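The Bandshell at Duman Park Is Back and I Can't Stop Talking About It

Saturday, December 7, 2024

I went over to Duman Park again this morning, in a coat and two pairs of socks, just to stand on the new stage. There was frost on the boards and a crow on the railing. I loved it!

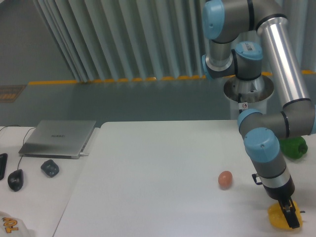
How we got a stage again

If you moved to town in the last few years you probably only know the bandshell as the fenced-off thing behind the picnic shelter. For me it's where I heard my first live trumpet, sitting on a beach towel with a paper cup of lemonade. The roof started leaking, then the back wall went soft, and one spring the fence went up and the summer concerts moved to the high school parking lot. People still came, but a parking lot in July is a parking lot in July.

The rebuild was drawn up by Ruwan Howlader, who grew up three streets from the park and designs mostly libraries and fire stations now. He kept the old curve. I was so worried he wouldn't! The first sketches at the library meeting showed a flat roof on steel posts, very clean, very much like a gas station, and I think he heard the groan that went through the room. The second set had the curve back, a little shallower than the old one, with cedar strips on the inside and a proper gutter (finally) so the drummers don't get dripped on.

What's different

The stage floor sits lower than it used to, and there's a long ramp on the east side that's wide enough for a piano. The old one had four steep steps and a handrail that came off in your hand. I once watched Pranab Jayasinghe and his brother-in-law carry a tuba up those steps in the rain, and I don't think either of them has forgotten it.

Behind the shell there's now a small room with a sink, a mirror and a row of hooks. Performers used to change in the restroom by the tennis courts, so this is a big deal for the dance school. There are real outlets at the front of the stage too, six of them, in covered boxes set into the floor.

The benches are the part I keep going back to sit on. The front rows are new, but the ones under the maples were made from the old roof beams, and if you look at the ends you can still find nail holes and a bit of the green paint. The lawn behind them got regraded, so a blanket stays where you put it. Between the benches and the grass there's space for 200 people easily, more if everybody likes each other.

Opening night in October

It was cold and I don't think a single person minded. The community band played first, then a fiddle duo from over in Closeten, then the middle school choir in matching scarves. Dinesh Wanigasekara gave a short speech about the old Sunday concerts and had to stop halfway through and start again. The lights came on during the choir's second song - the plan was to have them on from the start, but somebody had trouble with the timer - and the whole inside of the shell went gold. There was a sort of "ohhh" from the lawn. The kids kept singing, bless them.

The sound is so much better. I stood way back by the swings for one number and could hear the words.

Things still to come

The path from the north lot is gravel for now and gets paved in the spring. The plaque isn't up yet either. There's a bit of a debate over whether the stage should keep its old name or get a new one, and you can put a suggestion in the box at the library front desk. I've put in mine (more than once, sorry).

Bookings for next summer open after New Year's. It's $50 for an evening if you live in town and $100 if you don't, and school groups get it free. Ask for Dinesh Matubbar at the parks office, he has the calendar and he's very patient with people who call twice.

I'm bringing a thermos and my niece over tomorrow so she can try out her clarinet up there, if her fingers hold up.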